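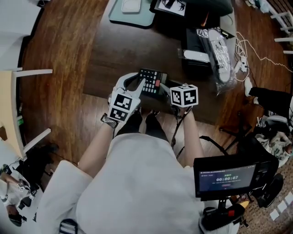

Figure 1. Keypad raised above the tabletop and slightly tilted.

3. Placing the Keypad and Desk Items

This section covers the arrangement of a shared desk with a calculator-style keypad, a tray or mat, and the boxed and bagged items that stay on the tabletop. It applies to the Amwood desk layout, sheet 539, revised Thu 27 February. Read section 2 (Choosing and Leveling the Table) first.

3.1 Before you start

Clear the near half of the tabletop. Items that belong to the layout can wait at the far end while the near half is wiped and checked. Anything that does not belong to the layout goes back to its own shelf.

Check that the table does not rock. Press down on each corner in turn. If the top moves, return to step 2.4 and adjust the feet before placing any items.

Wipe the surface with a dry cloth, following the direction of the grain. A glossy finish shows dust and finger marks sooner than a matte one and may need a second pass.

CAUTION: Do not spray cleaner onto the keypad or onto a tabletop with the keypad on it. Liquid can enter between the keys. Apply the cleaner to the cloth and wait until the surface is dry.

3.2 Positioning the keypad

1. Lift the keypad by its side edges. Keep pressure off the keys and the display.

2. Inspect the underside for grit. Grit left under the housing will scratch a varnished top.

3. Lower the keypad onto the near half of the table, one edge first, then let the rest down. Leave at least 30 mm between the housing and the front edge of the tabletop.

4. Turn the keypad until the display end can be read from the working position. A slight angle is acceptable if the operator prefers it.

5. Press one corner key lightly. The housing should not slide. If it slides, wipe the underside and the tabletop again.

6. Press each colored key once and confirm that it returns to its full height. Key functions are listed in section 5.

NOTE: Do not slide the keypad across the table to change its position. Lift it and set it down again, even for a short move.

3.3 Arranging the far end

1. Place the tray or mat toward the far end of the table – its long side may run either way.

2. Set the flat white item on the tray. It should lie fully inside the border, with no corner resting on the rim.

3. Stand or lay the labeled box beside the tray. Turn the label so that it can be read without moving the box.

4. Lay the clear bag flat next to the box. Smooth the plastic so that the printing inside can be read. Do not fold the bag over its contents.

5. Put cups and small containers behind the flat items. Containers in this position must be empty.

6. Check the gap between the keypad and the nearest item behind it. Allow 16 cm where the table is deep enough. On shorter tables, 8 cm is the minimum.

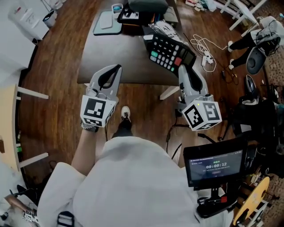
According to a comment received on the September issue of this guide, the clear bag drifts toward the keypad during the day and ends up under the operator's hand, and the writer wanted it moved to a drawer. The bag remains part of the desktop layout. Where drifting is a problem, place the bag on the far side of the labeled box, or fit the Clustwood edge strip (supplied separately, see section 7).

3.4 Floor area around the table

1. Keep power strips and loose cables to one side of the table, clear of the place where the operator stands.

2. Gather slack cable into a flat loop. Do not pull the loop tight, and do not run it under a table leg or a chair caster.

3. Leave space for a chair to be pulled back without rolling over a cord.

4. Lay rugs so that no corner is turned up along the path to the table.

CAUTION: A tangled cable on the floor is a trip hazard. Unplug equipment at the power strip before untangling its cable. Hold the plug, never the cord.

NOTE: In the Bautista room plan, the table has open floor on the operator's side and seating on the right. Other plans may be mirrored. The distances in 3.2 and 3.3 do not change.

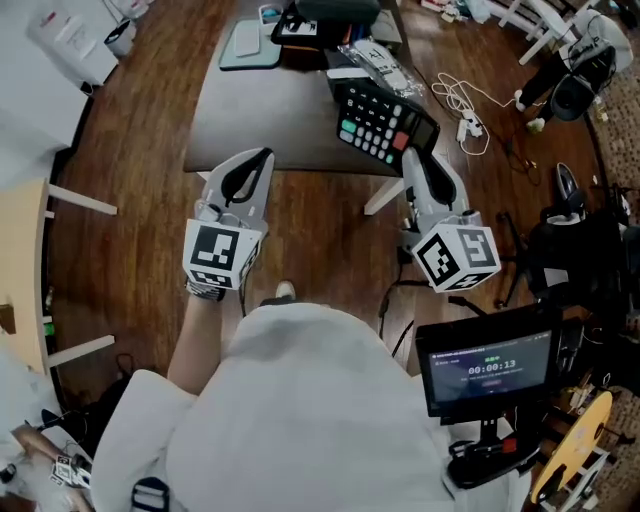 3.5 Checking the finished layout

1. Stand at the near edge and read the keypad display without leaning.

2. Reach for the keypad with either hand. Neither forearm should touch the bag or the box.

3. Confirm that nothing overhangs the tabletop on any side.

4. Record the layout on the Zullex desk card – sheet number, table position, and any item left out.

If an item is missing, leave its place open and do not spread the others to fill the gap. Replacement items are ordered by the codes in section 7.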